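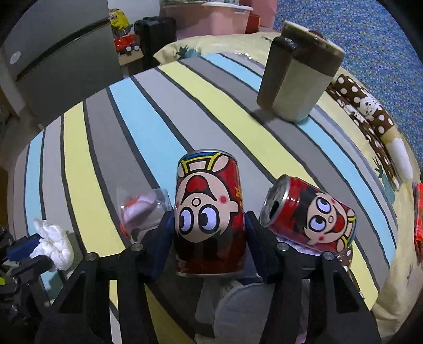
A gripper closes on a drinks can, with a second can lying beside it.

Putlow opens order book for hand-held grippers

Blackburn, September 2021

Equipment supplier Putlow is now taking orders for its hand-held gripper sets, used to record everyday handling tasks such as clearing up cans, cups and wrappings.

Each set contains two grippers, spare finger pads and a carry case. Orders are for a minimum of 18 sets, with delivery in 90 days. Customers who want to spread the cost can pay 40 per cent on order and the rest on delivery.

Ernness, the first buyer, has set aside £4000 for spare parts and repairs in its first year. Putlow advises other customers to budget for these separately, as finger pads wear and are not covered by the warranty.

Training is provided at the Otell site in Blackburn and is included in the price for two members of staff per order. Further places are charged by the day.

The price list is fixed until the end of February. Quotes can be requested from the Putlow sales office.

ENDS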